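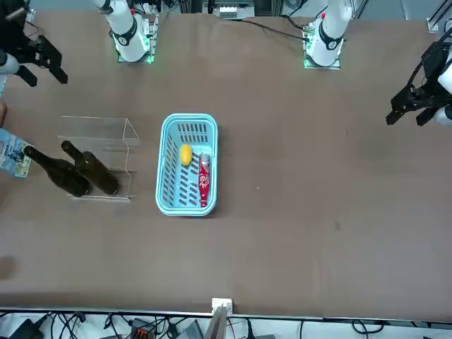 Huiling Fu wrote:

> I read the Kyei write-up twice, the second time with coffee, and I still don't see how the main table supports the main sentence. You ran 25 trials per policy. Vernine failed on 8 of them and Kyei failed on 4. The text calls this "halving the failure rate," and I can't fault the division, but a couple of bad grasps either way and you'd be writing a different paper. Did you start both policies from the same layouts? If so, please show the pairs. If not, I'd like to know who set the table each time and whether they knew which policy was up next.
>
> My other question is about the masks. As I understand it, the whole idea is that you hide the clear rack from the policy during part of training, so that it learns to place a bottle from the other things on the table and stops leaning on edges it can barely see. Fine. But then the basket never moves very far, and for all I can tell the policy has learned "rack is to the left of the blue thing." I have employed that method myself to find my car, and it works until somebody moves the blue thing.
>
> Last, the scoring. Gurkum marks a success when the bottle "comes to rest supported by the rack." Supported how much? I can picture a bottle half on the rack and half on the table being a success before lunch and a failure after.

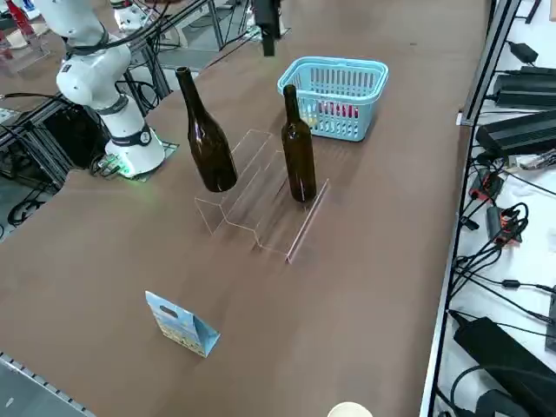
Celina Makowska, to the Rundeo methods list, 3 Sep 2023

Thanks, Huiling. I was hoping somebody would read the table and slightly hoping it wouldn't be you.

Same layouts, yes. We saved an overhead still of each start and laid the objects back out against it before the second policy got its turn. I'll send the pairs as soon as I've matched the file names, which were chosen in August by three people with three philosophies. From what I've matched so far, most of the trials agree with each other and the argument rests on a handful that don't. So you're right, "halving" has to go. Iwona suggested "fewer failures in a small paired test," and that has the advantage of being true.

Not blind, no. Miłosz set the table and also started the runs, so he knew. He says he was impartial. He also calls Kyei "our guy." We'll redo it with the order hidden from whoever places the bottles.

On the masks, your car comparison hurt. The training set is 441 demonstrations, and I went back and plotted where the basket sat in them relative to the rack. The cloud is embarrassingly tight. What I had been thinking of as variety was mostly bottles turning up at different angles while everything else kept its seat. I don't think the basket is the whole story, as the gripper does slow down and correct near the rack, but the current data can't settle it. The test I'd propose is to keep the rack and bottles where they are, shift only the basket, and see whether the placement shifts with it. If it does, I'll withdraw the section title and possibly change my name.

For anyone just joining: the rack is hard for the cameras in a dull way. Clear acrylic on a brown table gives you a few bright edges, and the rest of it is a view of the table. Vernine tends to lock on to one of those edges and treat it as gospel. Masking was meant to cure that. I still think it helps. I no longer think we've shown by how much.

Gurkum: the rule was written by me, and it's bad. "Supported" was decided by eye from the last image of the run. Leokadia wants two people scoring each run separately, with disagreements listed in the appendix where everyone can enjoy them. I've agreed to that. I'd also like a third label for "touching the rack but not something you'd walk away from," if anyone has a shorter name for it.

A question back to you. When you did your shelf runs, did you drop trials where a bottle rolled before the arm touched it, or count them as failures? We dropped ours, and now I'm not sure we should have.

Celina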